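Release note: version 2 of the Naretora Leaflet Collection replaces the earlier release in full. Users who hold a copy of the first version are asked to delete it, as the section numbering has changed and the two versions cannot be joined.

# Naretora Leaflet Collection

Data card and reading guide. Last revised April 8, 2023.

## Summary

The Naretora Leaflet Collection holds the text of 33 printed leaflets given to patients before and after planned surgery, together with a plain rewriting of each one. The leaflets cover arrival at the hospital, fasting, consent, anaesthesia, pain relief, stitches and dressings, meals, going home, and follow-up visits. Every sentence in a leaflet is paired with the sentence or sentences that replace it in the rewritten text.

The collection was prepared by the Bosudholm Office for Public Information as part of its work on the wording of official texts. It is offered to editors, teachers of writing, translators and researchers with an interest in how written advice can be made easier to follow.

The collection is a record of language. It must not be used as a source of medical advice. Several of the original leaflets have been withdrawn by the hospitals that issued them, and some of the instructions they contain are out of date.

## Contents of the folder

| Item | What it holds |
|---|---|
| `leaflets/` | Original text, one plain text file for each leaflet |
| `rewritten/` | Rewritten text, under the same file names |
| `pairs.csv` | Sentence pairs, with notes |
| `wordlist.csv` | Hard words and the words chosen in their place |
| `LICENCE.txt` | Terms of use |
| `CHANGES.txt` | List of corrections since the first version |

All files use UTF-8. The table files use a comma between fields and double quotation marks where a field itself contains a comma. Line endings follow the Unix habit.

## Fields in `pairs.csv`

- `leaflet`: the short name of the leaflet, in lower case
- `section`: the heading under which the sentence appears
- `original`: the sentence as printed
- `plain`: the sentence or sentences that replace it
- `change`: the kind of change made
- `note`: a remark by the editor, where one was thought useful
- `checked`: `yes` or `no`

The `plain` field is empty where a sentence was removed altogether. In such cases the `note` field always gives the grounds for removal. An empty `note` in any other row means only that the editor had nothing to add.

## Kinds of change

The `change` field takes one of seven values:

1. `word` – a hard word was replaced by an everyday one.
2. `split` – one sentence was divided into several.
3. `join` – several short sentences were brought together.
4. `order` – the parts of a sentence were moved.
5. `person` – "the patient" became "you", or the person acting was named.
6. `cut` – the sentence was removed.
7. `none` – the sentence was kept as it stood.

Where more than one value could apply, the editor recorded the change that did most to alter the reading of the sentence. The choice was a matter of judgement, and users who need finer detail should work from the two texts directly. Headings were treated as sentences. Telephone numbers, ward names and opening hours were removed from both texts and replaced by a label in square brackets.

## How the leaflets were chosen

Leaflets were requested in writing from nine hospitals in the Bosudholm district. Each was asked to send whatever it was then handing to patients, in the state in which patients received it. Photocopies were accepted. Leaflets written for staff were returned, as were those that consisted mainly of tables or forms.

No leaflet was left out on the grounds that it was already well written. Some of the clearest texts in the collection come from the smallest wards, and they have been kept so that users can see what little needed to be altered.
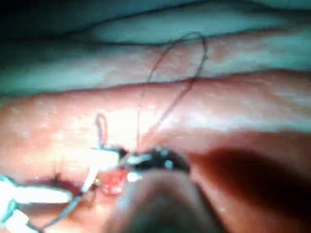 **Text: Urbonaitė** | Office for Public Information, Bosudholm

Leaflets on stitches and wound care gave the editors more trouble than any other group. They are read at home, often by a person who is tired, and frequently by a relative who was not present when the advice was given aloud. The originals moved freely between "suture", "stitch", "closure" and "thread", at times within a single paragraph. A reader could fairly suppose that four different things were meant.

The rule adopted was to choose one word and to keep it. "Stitch" was preferred throughout. "Suture" was kept once in each leaflet, in brackets, so that a patient who hears the word on the ward will know what is being spoken of.

The same rule was applied to "tissue". Outside the hospital the word suggests paper, and test readers paused over it. The rewritten leaflets use "skin" where skin is meant and name the part of the body in other cases. Where neither was possible, "tissue" was kept and explained at its first use. The following pair is typical:

> **Original:** Absorbable sutures placed in the deeper tissues do not require removal.
>
> **Plain:** The stitches under your skin will dissolve. You do not need to have them taken out.

A second pair shows a change of order. The original places the condition last, after the reader may already have acted:

> **Original:** The dressing may be removed at home, unless the patient has been advised otherwise by nursing staff.
>
> **Plain:** Ask your nurse before you go home whether you may take the dressing off yourself.

The second example also changes what the reader is told to do. The editors noted all such cases and marked them `no` in the `checked` field until a member of clinical staff at the issuing hospital had agreed to the wording. A small number remain marked `no` in the present version. They should be left out of any teaching material.

## Test reading

The rewritten leaflets were read aloud and discussed at the public library in Bosudholm during May. Readers were asked to say in their own words what the leaflet told them to do and to point to any word they would not use themselves. Their remarks were written down without names. The remarks are not part of the collection – readers were promised that they would be used only for revision.

Almost 33 changes to the word list followed from the meetings. The longest discussion concerned "discharge", which readers took in turn to mean leaving hospital, fluid from a wound, and the end of military service. It now appears in neither of its medical senses.

## Word list

The file `wordlist.csv` gives each hard word, the word or words chosen to replace it, and the leaflets in which it was found. It is ordered by the alphabet. It should be read as a record of decisions made for these leaflets and for these readers. A word that served well in a leaflet about fasting may be quite wrong in a letter about test results.

## Known limits

- All leaflets are in English. Translated editions issued by the same hospitals were not collected.
- Drawings and diagrams in the printed leaflets were left out, and references to them were removed from the text.
- The original layout is lost. Bold type and boxed warnings are shown only by a remark in the `note` field.
- Leaflets for children and their parents are few, and findings should not be extended to that group.
- Spelling mistakes in the originals have been kept.

## Terms of use

The rewritten texts, the word list and the notes may be copied, altered and shared, provided that the Naretora Leaflet Collection is named as the source. The original leaflets remain the property of the hospitals that issued them and may be used for study and teaching only. They may not be printed for patients in any form.

Publishers who wish to include longer passages should apply to the Office in writing. The school reader issued under the Grullico imprint was prepared under a separate agreement, and its terms do not extend to other users.

## Corrections

Errors should be reported through the issue tracker of this repository. Reports should give the name of the leaflet, the section heading and the sentence concerned. Accepted corrections are entered in `CHANGES.txt` and included in the next version. Questions about treatment cannot be answered and will be closed without reply.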